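Learning to love the evening radio play

6th March

I have a new obsession, and it's a very old one. For the last few weeks I've been listening to radio plays in the evening with the lamp down low and my phone in the other room, and I can't believe it took me this long!

It started with Tahmineh Asadi, who sits across from me at choir. She was humming something between songs and I asked what it was, and she said it was the closing music from a detective serial her dad used to play in the car. By the time I got home she had sent me the first episode. I put it on while I did the dishes, and then I stood in the kitchen with a dry plate in my hand until it was over.

What gets me is how little they need. A door, some gravel, one person breathing a bit too fast, and there's a whole house in my head with a staircase and bad wallpaper. I know exactly what the inspector's coat looks like. My sister listened to the same episode and gave him a completely different coat (gray, with a belt – wrong, obviously) and we argued about it for most of a phone call.

I've learned a few things about how I like to listen. Headphones are great for ghost stories and terrible for comedies, which want a room and other people in it. Anything longer than 90 minutes I split over two nights. And I can't do anything with words at the same time, so no email and no crossword. Knitting works beautifully. So does peeling potatoes, and I have made a lot of soup this winter.

The best one so far is a six-part story about a ferry that keeps running after the town on the other side has emptied out. The ferryman barely talks. His niece, Anjani Latuheru tells me, was played by an actress who recorded all her lines in a closet full of winter coats, and now I can't stop listening for the coats. Anjani knows this stuff inside out. She has 500 old plays on tape and has been copying them over one at a time, and she's up to the letter M. I've asked to borrow everything from A to C.

I did try one I didn't like. It was a space story with so much beeping that I lost track of who was on the ship and who was on the planet, and when somebody died I had to go back 10 minutes to find out who it was. I may give it another go on a night when I'm less sleepy. 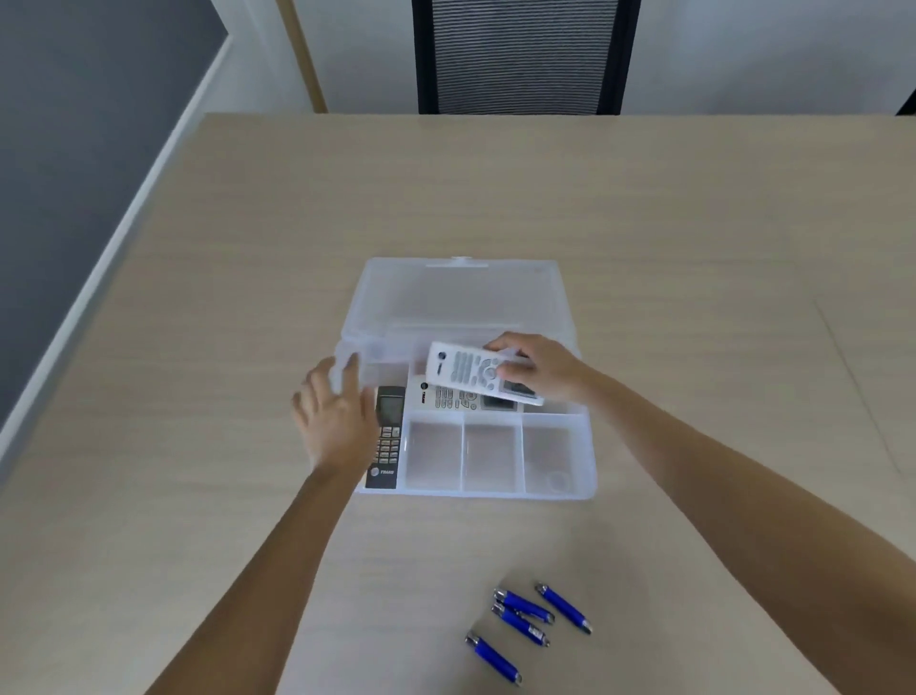
The sleepy part is a real problem, by the way. Lying down is fatal. I've missed the ending of the same murder three times now, and I still have no idea whether it was the doctor. My new rule is that I sit up in the armchair with my feet on the floor until the credits, like a guest.

Next up is a western, which I'd never pick as a movie, but Tahmineh swears the horses are wonderful. After that I want something funny for when my sister visits in June. If you have a favorite, please leave it in the comments – short ones especially, and nothing with spiders!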